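4. Instalação e primeira ligação do termóstato Brorier

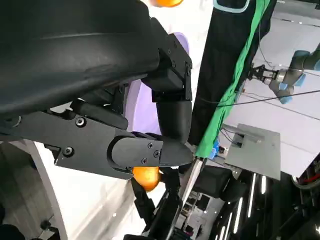 Leia esta secção até ao fim antes de começar. A instalação do termóstato Brorier numa parede interior demora menos de uma hora e pode ser feita por uma pessoa só. Se a sua caldeira tiver comando próprio de fábrica, consulte primeiro a secção 7.

CUIDADO: Desligue a corrente no quadro eléctrico antes de retirar o termóstato antigo. Confirme a ausência de tensão com um aparelho de medida adequado.

4.1 Escolha do local

Monte o termóstato a uma altura de 1,5 m do chão, numa parede interior da divisão mais usada. Evite paredes expostas ao sol, cantos sem circulação de ar e a proximidade de radiadores, lareiras ou televisores. Uma cortina à frente do aparelho altera a leitura.

4.2 Montagem da base

1. Retire a tampa do termóstato antigo e anote a que borne está ligado cada fio. As cores variam de instalação para instalação - guie-se pelos bornes.
2. Solte os fios e desmonte a base antiga.
3. Encoste a nova base à parede, nivele-a e marque os 2 furos.
4. Fure, coloque as buchas e aparafuse sem apertar em excesso.
5. Ligue os fios aos bornes COM e NO. Nas caldeiras Perkau com contacto invertido, use COM e NC.
6. Encaixe o termóstato na base até ouvir um estalido.

Nota: Se a base ficar torta, o encaixe prende de um lado e o visor pode não acender. Desaperte, nivele e volte a tentar.

4.3 Primeira ligação

1. Ligue novamente a corrente.
2. Aguarde que o visor mostre a temperatura ambiente.
3. Prima MENU durante cinco segundos e introduza o código de instalador 1529.
4. Escolha o tipo de aquecimento: radiadores, piso radiante ou ventiloconvector.
5. Acerte a data e a hora. A mudança para a hora de verão, em março, é automática.
6. Prima OK para guardar.

O código de instalador deve ser alterado depois da configuração. Guarde o novo código junto da garantia - sem ele, é preciso repor o aparelho e repetir todos os passos.

4.4 Verificação

Suba a temperatura pretendida três graus acima da temperatura ambiente. O símbolo da chama aparece no visor e a caldeira deve arrancar em poucos minutos. No piso radiante, o chão pode levar várias horas a aquecer.

Se aparecer o erro 139, a sonda não está a ser lida. Desligue a corrente, verifique o encaixe na base e repita o ponto 4.3. Se o erro continuar, contacte a assistência Provadus e indique o número de série gravado na parte de trás do termóstato.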